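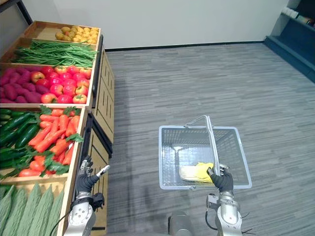 1 min read

Re: Kandlow hand vs Pelari two-jaw, basket handle
13/01/2026

> Has anyone tried the Kandlow hand on the wire-handled basket? Our Pelari
> jaws let the bar rotate as soon as the load sits off centre.

Yes, right arm, fingers wrapped round the bar, basket held clear of the carpet with one yellow and white package in it. Left hand open beside the carrots. Grip current limit 400 mA, controller build 1506.

The Pelari needs a rubber insert to do the same. Cable routing at the wrist is worse on the Kandlow. I have not tried it on the bitter melons or the beans yet. Log 76 has the joint torques if you want to compare.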